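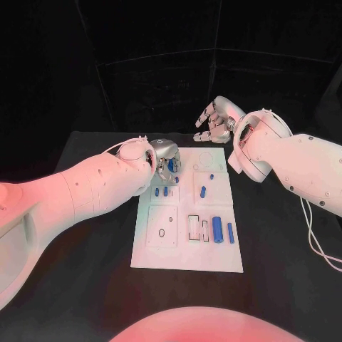 Assistant Equipment Manager, Softball and Volleyball
Istholm College Athletics

Istholm College seeks an assistant equipment manager for its softball and volleyball programs. The position is full time, 9 months per year, and reports to the head equipment manager, Wendy Greenwood.

Duties
Issue, collect, and launder practice and game apparel.
Maintain the inventory of bats, helmets, catching gear, balls, and nets. Inventory is kept in Gamik; training is provided.
Check bat certification stickers before each home series and pull any bat with a dent or crack.
Pack and load for away games. Softball travels with 35 equipment bags.
Set up and take down the volleyball court at Tavares Gym.
Supervise two student workers.

Requirements
High school diploma or equivalent; bachelor's degree preferred.
At least 2 years of work in a school, college, or club equipment room. Student manager experience counts.
Valid driver's license and a record acceptable to the college's insurer.
Able to lift 50 pounds and to work evenings, weekends, and some holidays.

Schedule and pay
The work year starts with volleyball preseason. Game days usually begin 3 hours before first pitch or first serve. Pay is hourly, with overtime, health coverage, and a meal allowance on the road.

To apply
Send a resume and the names of three references to the Athletics Office, Beravar Hall, Room 9. Review of applications begins in December and continues until the position is filled. A background check is required before hire.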